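Ticket 808 - Head camera recordings rejected by upload check
Project: Naltia (student capstone, shelf tidying task)
Component: recorder / uploader
Priority: normal
Status: open, workaround in place

Summary

Our team is recording people sorting things on store-type shelves, to train the arm policy for the Prasoretti demo in December. The uploader has started rejecting episodes with "hand track lost". It began after we moved from the practice table to the shelves. Table episodes still pass.

Steps to reproduce

1. Start the recorder on the head rig, default profile.
2. Do one full pass on the cutlery shelf, both hands.
3. Stop, wait for the green light, run the upload check.

Expected: episode accepted.
Actual: episode rejected, 40 frames in a row with no right hand.

9:40 am

Went through the rejected episodes one at a time. The failures come in the part where a hand goes up close to the underside of the upper shelf. Clear wrap seems to make it worse. The black plastic cutlery bundle is the item we see most often in the error list. 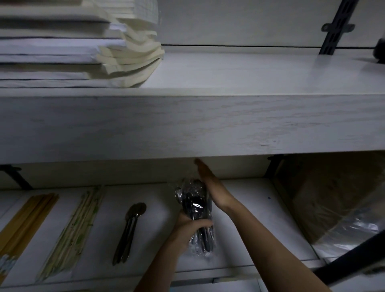 Checked the tracker confidence for that stretch. Left hand stays fine the whole way. Right hand falls under the limit and does not come back until the arm is lower. Cleaned the lens and recorded again with the same result, so it is not dirt.

10:25 am

Swapped the Daneo cable for the spare. No change. Put the first one back.

Rolled the tracker back to the version we used on the table. It also fails on the shelf, so the update did not cause this.

11:10 am

Looked at the config. The crop was set for the table, and it cuts the top 300 rows before the image goes to the tracker. On the table there is nothing up there. On the shelf that is where the fingertips go. The saved video is full size, so it looks normal on playback and we missed it.

Set crop_top to 0 and ran the next batch, including the green tray with the chopsticks and spoons.

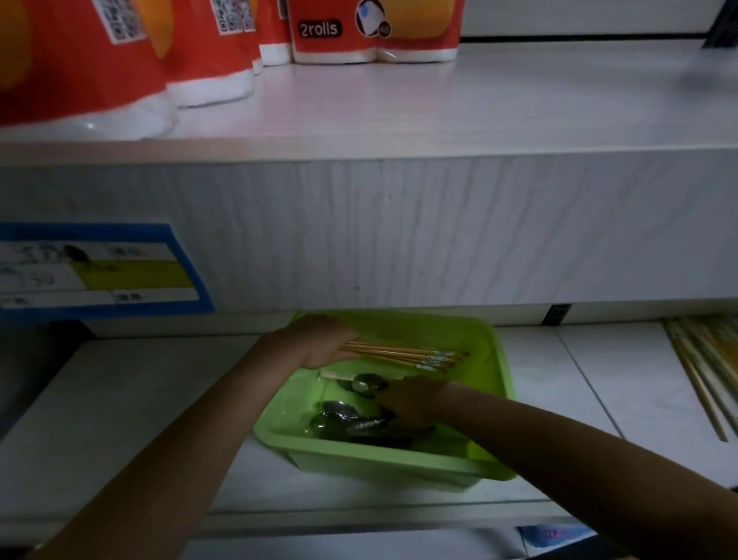 All of that batch passed. The check takes longer with the full image, but it finishes before the next recording is ready, so we can live with it.

1:30 pm

Reran the check on the rejected episodes from the morning with the new setting. Most pass now. A few still fail when the fingers are in among the spoons. I think this is a separate problem - the limit on lost frames is 40 for every task, and hands stay hidden longer in a pile. Will open a new ticket for it and link it to this one.

Workaround

Use the profile named shelf_full until the default is fixed. Do not edit the default on the rig laptop. The Fahmy group uses the same file for their table task and they need the crop.

To do

- Move the crop setting out of the default profile and into the task file
- Print the crop values at recorder start
- Rerun the rest of the rejected episodes
- Add a line about this to the setup page

Leaving this open until the first two are merged.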